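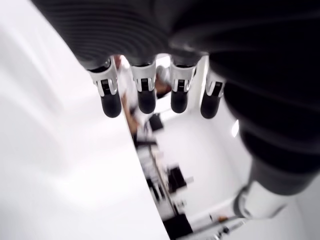

How to Set Up a 12-Volt Fridge in a Truck Cab

Last updated 26th April

Search articles and part numbers Go

A 12-volt compressor fridge will keep milk, lunch meat and leftovers cold for a whole run without ice. Most of the trouble people have with one comes from the way it was put in. The fridge is set against a wall with its vents covered, or it is plugged into a worn-out lighter socket, or the low-voltage cutoff is left on the wrong setting and the truck won't start in the morning.

This page covers a portable chest fridge of the kind that plugs into the dash or a rear outlet. The steps were written around the Kekomari chest fridge, item 2989, but other makes go in much the same way. Built-in fridges that replace a sleeper cabinet need a different kit and are not covered. 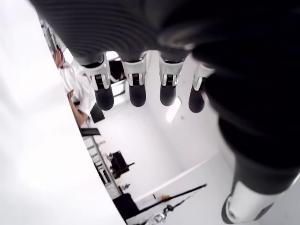 Lorna Pruett
Parts and Accessories Writer

What you need

The fridge and its DC cord
A pair of tie-down straps with a rated buckle
A Vrabec socket tester or any basic multimeter
A fridge thermometer
A damp cloth and baking soda
The owner's manual for the truck and the one for the fridge

If your truck has no good outlet near the sleeper, you will also need a hardwire kit. The Clollomis kit, item 2277, comes with an inline fuse holder and a screw-in plug that won't shake out. Match the fuse to the number printed in your fridge manual.

Step 1: Choose the spot

Find the vents before you pick a place. On most chest fridges they are on one end, low down, next to the compressor. That end needs open air. Leave a hand's width of space at the very least, and more if the manual asks for it. Bedding and jackets tend to slide over the vents on the road, so a spot beside the bunk only works if you can keep soft things away from it.

Next, open the lid all the way. Some lids are hinged on the long side and will hit a shelf. Check that you can lift out the basket too.

Stay out of direct sun if you can. A fridge behind the windshield runs far more than one on the floor behind the passenger seat.

Step 2: Check the outlet

Look up the outlet's rating in the truck manual and compare it with the draw listed on the fridge label. The outlet has to be rated higher than the fridge. If it isn't, stop and use the hardwire kit.

Test the outlet with the engine off, then with it running. Write both readings down. If the reading drops a lot when the fridge starts up, the socket or the wiring behind it is weak. A loose center contact is the usual cause – push the plug in and wiggle it gently, and if the fridge light flickers, replace the socket.

Don't use a splitter. A phone charger and a fridge on the same splitter will work for a while, and then the splitter gets hot.

Step 3: Chill it at home first

Wipe out the inside with warm water and a little baking soda, then dry it. Plug the fridge into a wall outlet with its AC adapter if it has one. Let it run empty overnight. Cooling a warm box full of warm food is the hardest job you can give it, and it is better done on house power.

Put the thermometer in the middle of the basket. The display on the lid only tells you the temperature at the sensor, and the basket is often warmer. Adjust the setting until the thermometer reads where you want it.

Step 4: Strap it down

Load the fridge empty, set it in place and run both straps over it. Most have handles or molded slots for this. Hook the straps to factory anchor points and not to seat brackets. Pull on the fridge hard from the front and the side. It should not move.

Run the cord along the wall where you won't step on it. Leave a small loop of slack at the plug end.

Step 5: Set the cutoff

The cutoff turns the fridge off when the truck battery gets low. There are usually three settings. High shuts off first and protects the battery best. Low lets the fridge run longest and is meant for a separate battery. If the fridge shares the starting battery, use high.

Park, shut off the engine and leave the fridge on for 30 minutes. Check the voltage again. If it has dropped only a little, the setup is sound. If the fridge has already cut out, have the battery looked at before you blame the fridge.

Loading it

Put in food that is already cold. Heavy items go on the bottom. Raw meat goes in a sealed container, below anything you plan to eat without cooking. Leave some gaps so air can move. The Piniretti flat containers fit two across in most baskets, though any shallow container with a tight lid will do.

Common problems

Runs all the time: Vents are blocked, the lid seal is dirty, or the setting is too low for the weather.

Error code right after plugging in: Usually low voltage. Try another outlet before calling for service.

Water in the bottom: Damp air is getting in. Clean the lid seal and check that the latch closes fully – a bag caught under the lid is enough to cause it.

Food freezes at one end: The spot next to the cooling plate is always coldest. Move eggs and greens to the other side.

If you take the fridge out in December and store it until spring, dry it well and prop the lid open with a rolled towel.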